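Measuring static from a synthetic carpet
April 15, 2025

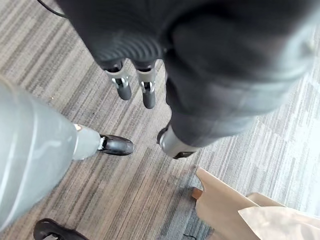 Striped carpet, gray and beige.

The office humidity went below 20 percent in the second half of winter and the USB hub on my desk started dropping off the bus. The kernel log showed the same pattern each time: over-current change on port 2, disconnect, re-enumerate, everything downstream gone for a few seconds. I replaced the hub, then the cable, then moved to a different host controller. The fault followed me.

Edem Boateng suggested static, and I ignored him for a week. The door handle had been biting me since October, but I had filed that under a different problem.

Body voltage is easy to estimate badly and hard to measure well. A normal multimeter has a 10 megohm input, and a person standing on carpet is a capacitor of a hundred picofarads or so, which gives a time constant near a millisecond. The charge is gone before the display updates. You need a field meter or an electrostatic voltmeter with a charge plate. Gifty Eshun lent me a handheld field meter with a plate adapter, a Voltden unit, older than my job. Its zero drifts, so I re-zeroed it against the grounded rack before each reading.

Procedure: touch the ground point, walk a fixed loop on the carpet, stop, touch the plate, write down the peak. Same shoes, same loop, same direction. I did 17 loops with the rubber soles I normally wear and 17 in an old pair with leather soles. Humidity was read from a cheap hygrometer I had checked with the salt test the night before (saturated sodium chloride in a closed container, should settle at 75 percent, mine read 72, so I add three).

Rubber soles: nearly every reading pinned the meter on its lower range, and I had to repeat the set on the upper one. Leather soles: a median of 490 volts. That is below what most people can feel and still enough to upset a badly shielded port.

Two caveats. The order was not randomized, so the leather set ran later in the day with slightly higher humidity. And the leather pair is old, and dirt and sweat in the sole make it more conductive than a new one would be. I would not carry the number to anyone else's shoes.

The chair was worse than the walking. Standing up from the fabric seat gave a larger peak than the entire loop, in either pair of shoes. This matches what is usually written about chairs: contact area is large, separation is quick, and capacitance falls as you stand, so the voltage rises for the same charge. It also matches the log. I went back through the timestamps and most of the disconnects fall at lunch or at the end of the day.

Changes made so far:

Humidifier set to 40 percent. It holds 36 with the door open.
Ground strap from the desk frame to the rack, through one megohm.
Hub moved off the desk edge, where my sleeve brushed the connector shells.
Ferrite on the upstream cable. Probably does nothing. It was in the drawer.

No disconnects in the nine days since. The weather also got milder in that period, so the humidifier cannot take all the credit. I would need to undo the changes one at a time in dry air to separate them, and I am not going to do that before next winter.

Vicente Maldonado asked about antistatic spray for the carpet. I have a bottle and have not tried it. The label gives no surface resistance figure, and the instructions say to reapply "as needed."

The raw readings are in a text file, ask if you want it.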